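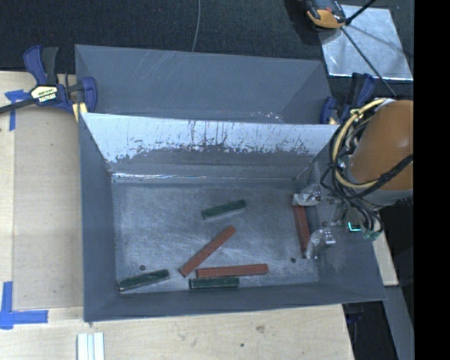

Rust-brown stains on sheet metal tray, safe for seed starting?

Fung767
Jan 3, 2022
I picked up some secondhand sheet metal trays in November and want to start peppers in them under lights. Hardly any holes for drainage, just a couple of small ones. A few have rust streaks low on the sides. Do I line them, paint them, or forget it and buy plastic like everybody else?

sostow_gardens
Surface rust won't hurt peppers. Scrub it with a wire brush and move on. The bigger problem is poor drainage. Put your cell packs inside and water from the bottom, then pour off whatever is left after 20 minutes.

Morag Tosh
I'd paint them. Mine went from a few streaks to pinholes in two winters, and I found out when the shelf below got wet. Two coats of a rust primer, then let it cure a full week before any plants go near it.

sostow_gardens
Two winters with standing water in them, I'm guessing? Mine are 9 years old, never painted. Empty them and they last.

Morag Tosh
No, I emptied them. Fertilizer salts get into the scratches. We have hard water here, too – that may be part of it.

Ching-wen Chiu
Skip the paint and use a liner. I cut pond liner to fit and fold the corners like a gift box. It comes out for cleaning, and paint flakes sooner or later anyway. One thing to check is the zinc. If you use an acidic mix and let it sit directly on bare galvanized metal, you can get more zinc than seedlings like. In cell packs it doesn't matter much.

Fung767
They'll be in cell packs. What about heat mats? I have a Zommont mat that came with no thermostat.

jakura_jim
Metal on a heat mat gets warm fast. Put the probe of a separate thermostat in the soil, not on the tray. I lost a whole sowing of Thai peppers by trusting the tray reading.

sostow_gardens
Agree with Jim on that one. Still don't agree on the paint.

Fung767
OK, going with liner and a thermostat. I'll sow 7 varieties at the end of the month and leave one tray bare to see how it does.

Morag Tosh
Put the bare one on the bottom shelf.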